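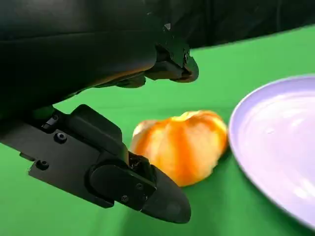 How do I enter a month's production figures when some of the plants have not reported yet?
Enter the plants you have, mark the others as Pending, and save the return as a draft. Trillus will not include a draft in the national index until every plant is either Reported or Estimated.

4.3 Entering a monthly output return

You need an Editor or Supervisor account for this section. Viewers can open a return but cannot change it.

1. Open Returns and choose the reporting month. The list shows the current month first.
2. Choose the branch of industry. Branches follow the order used in your country file (see 4.1).
3. Select Add plant. Type the plant code or the first letters of its name, for example Rajput or Dendport.
4. Enter output in the unit shown beside the box. Metals are in kilograms, textiles in square metres, electric power in megawatt hours.
5. Enter the value of output in thousands of the national currency. Do not type spaces or commas. One thousand four hundred and seventy-one is entered as 1471.
6. Set the status to Reported, Estimated or Pending.
7. Select Save draft.
8. Repeat steps 3 to 7 for each plant in the branch.
9. When the list is complete, select Check return.

Note: A return can hold up to 300 plants. For larger branches, open a second return with the same month and tick Continuation.

Caution: Changing the unit in step 4 clears any output already typed for that plant. The value box is not affected.

4.4 Reading the check results

Errors are shown in red and must be put right before you can submit. Warnings are shown in amber and can be accepted with a comment.

The most common warning is W24, Large change on year. It appears when output has more than doubled since the same month of the previous year. Check the unit first, then the plant's own form. If the figure is right, write a short comment and select Accept.

Branch shares must add up to 100 per cent. If they do not, a plant has usually been entered under two branches. Run the Duplicates report and delete the extra line.

4.5 Cumulative figures

Trillus adds the months together for you. To see January to October, set the period to Cumulative and the end month to October. Do not enter cumulative figures in a monthly return.

1. Open Tables and choose Growth by branch.
2. Set the period and the base year.
3. Choose Constant prices for growth rates or Current prices for shares.
4. Select Build table.

Note: Files exported from Vudent open in current prices. Change the setting in step 3 before comparing them with earlier tables.

Section last revised 28 May 2021

Related sections
4.1 Setting up the country file
4.2 Plant codes and branches
4.6 Correcting a submitted return
5.1 Importing files from Vudent
5.4 Printing the monthly bulletin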